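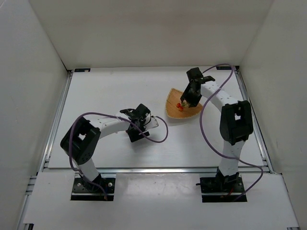

Makers > Threads > Natalie Stockdale

1/8
Hello again from the back bench at Plelthorpe! I promised a proper update on the two-arm build in May and then went very quiet, so get comfy, I have a lot saved up.

2/8
The box came first. White panels on three sides, aluminum rail along the bottom, and a separate front panel with a cutout for each arm base. I cut that front panel twice. The first one is now a shelf in my garage – a pretty nice shelf, to be fair.

3/8
Ute Wegener talked me into the white walls and I grumbled the whole way. She was right. The light is so much softer in there now, and I've stopped chasing shadows every time somebody opens the shop door.

4/8
The woven tray is my favorite part (fan-shaped, came from a thrift store, I love it). The right arm does its picking over that, and it has to mind the rim, which is only slightly raised but still enough to catch a finger if I set the height lazily. Ask me how I know.

5/8
Purple cables! I had a whole spool and they're easy to spot against all that white. The left one still loops way out past the gripper and down onto the floor of the box. I want it clipped to the arm before I let the two of them work any closer together.

6/8
Total print time so far is roughly 248 hours, counting the ribbed links I did over. My poor printer, McIntyre, has earned a rest and a new nozzle.

7/8
Next job is teaching the left arm to take something from the right one in midair. Ute thinks the tray should be the meeting point instead. We have gone back and forth on this over a great deal of coffee.

8/8
If you've done a handoff with small grippers, please tell me how you picked the spot – long answers very welcome, I clearly don't mind them.

571 likes · 3 shares

More from Natalie
Kemow controller board: first wiring notes
Squaring up an aluminum rail frame
Evarura servo horns, and which screws fit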